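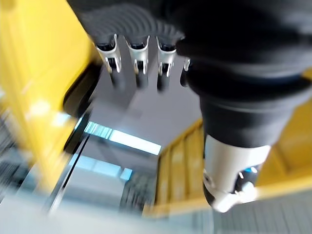

A black robotic hand with silver joint brackets at the base of its fingers, beside a tall yellow structure.

Boltine has started bench checks on the finger joints of its robotic hands at the Istham workshop. Each joint is cycled for 60 minutes, then inspected for play at the pivot pins. The first group covers 8 hands and is to be finished in January. Brunello Orlandini, who runs the workshop, said worn pins will be replaced in pairs and the bracket kept if it measures within limits. Replacement pins come from Jayasinghe. Results go to Ostorov, which will set the service interval for the remaining units.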